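Yamuna Varghese
@yamunavarghese
11/14/21

Notes on edging the long path at the Lavska grounds. Several people asked how we keep the grass off the pavement without spraying. Thread.

1/ The path is straight and paved, with lawn meeting it directly. There is no curb and no edging strip. Grass spreads sideways over a flush surface, and soil builds up under it. After one season you have lost a hand's width of pavement on that side.

2/ Start with a measurement. Find the true edge of the paving by pushing a flat screwdriver down through the turf every few feet until it drops off the side. Mark those points with chalk. Do not trust the visible line. Ours had wandered 8 inches in the worst stretch.

3/ Tool: half-moon edger, long handle, sharpened. I use a Dulell. The blade holds an edge for 200 feet of our soil, then needs a file. A string trimmer turned on its side is faster but it only cuts leaf. The roots stay and the line is back in two weeks.

4/ Cut vertically against the side of the paving. Rock the blade, lift, move over by half a blade width, repeat. Overlapping cuts matter more than force. If you are stamping on it, the blade is dull or the ground is too dry.

5/ Depth: two inches is enough for our mix. Deeper leaves a trench that catches wheels and ankles. Rekha Thevar, who mows there, asked for shallower still, and we settled on two.

6/ Peel the cut strip back with a flat spade, working along the pavement. Shake the soil into a barrow and compost the rest. Sweep the same day. Loose soil left on the surface will germinate whatever is in it.

7/ Total length of our edge is 695 feet. One person, hand tools, 6 hours including sweeping. The second pass the following year took less than half that.

8/ Timing. We did the main cut in July the first time, which was a mistake. The ground was hard and the exposed edge browned off. Fall is better here. Soil is soft, growth has slowed, and the cut stays clean until spring.

9/ Mowing affects the edge more than I expected. Run the mower parallel to the path with one wheel on the pavement for the last pass. If you turn on the edge every time, the wheels break it down and you get bare spots where weeds come in.

10/ On permanent edging. We priced steel strip from Wakance and decided against it for now. It would have to sit slightly below the paving so the mower clears it, and frost moves it. Subramaniam's crew put in a short test run near the gate. I will look at it again after winter.

11/ Correction to 3: several replies pointed out that feet per sharpening depends on how much gravel is in the soil. Agreed. Ours has little. File when the cut starts tearing and ignore my number.

12/ Remaining work is the near end on the lawn side, where the edge is still ragged. I am leaving the tree roots alone and will cut only to the first resistance.
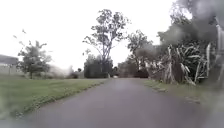 13/ For anyone copying the schedule: one full cut in fall, one light touch-up in late spring, sweep after each. I log both dates and the hours spent. Will post the spring hours in this thread.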